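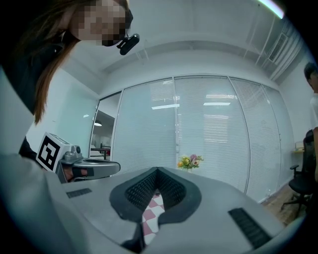

Menditz has put off a decision on robot arms until next year and will spend its equipment money on hand-held grippers instead, the company told staff in a note dated 18th May. The linen service, which folds and packs table linen for restaurants and hotels, had set aside money for two arms to work at its folding tables. The new plan starts with people doing the handling themselves, gripper in hand, so that there are recordings to train an arm on before one is bought. The grippers are gray, with a black-and-white marker cube mounted on the finger assembly, and the early sessions are being held in an office with glass partitions and white blinds, where checkered fabric in pink and white is among the material in use.

Su-chen Ko, who runs purchasing at Menditz, said the arms were priced and ready to order when the folding room raised questions about what they would do in the first months.

"We had a quote for the hardware and nothing at all for the hours of recording," Ko said. "Those hours were going to come out of somebody's budget. It was better to see the number first."

The revised budget covers 60 hours of paid recording time, spare padding and fingers for the grippers, storage for the video, and a service agreement with Clonow, the supplier. Spare parts were left out of the first draft and added after Clonow warned that the padding wears down with daily use. A set of replacement parts is listed at $1057. A further $3000 is held back for changes to the folding tables, which may need to be raised if arms are installed.

Menditz looked at leasing before it settled on buying the grippers outright. The lease offer from Vena was cheaper in the first year — but it charged extra for each additional user, and the company wants to rotate the work among staff from both shifts.

Nayeli Palomino, a shift lead in the folding room, asked that recording time be scheduled as its own task and not squeezed in between orders. That request was accepted. Staff who take part will be paid their usual rate and can go back to regular duties at any point.

"The napkins are easy," Palomino said. "Round tablecloths are what I want to see it try."

Thirumalai Varma, who is advising the company on the project, said the recordings should include badly creased and unevenly stacked pieces as well as clean ones. He has also asked for a written test that any arm must pass before Menditz signs for it. The test is still being drafted.

A review is planned once the recording hours have been used up. Ko said the company could then order one arm, order both, or carry the money over. Power and floor space for two arms have been reserved in the folding room in the meantime, and the quote for the arms will have to be renewed.

Print this article | E-mail this article

We use cookies to remember your settings. By continuing to use this site you accept our cookie policy.

Contact us | Copyright, all rights reserved | Back to top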